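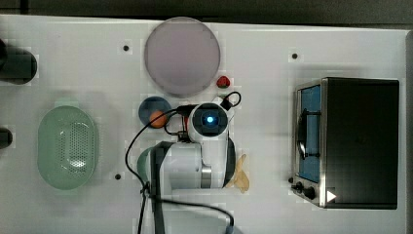 Home | Visits | Reports | Contact

1/31/22, by Anong Wattanapong

The Stemside open day covered kitchenware for small flats. Tronetti has the ground floor of a mill rebuilt in 1945, with 800 square metres given over to display. Colanders were the main interest. The oval pattern has a flat perforated base and short tab handles at each end, and takes less drawer space than a round one of equal capacity. Gagnon showed 2 plate ranges, both wide and flat with a plain rim. Toaster ovens were upstairs. Prices were not given. Tendirus opens its own showroom in February.

Last updated: February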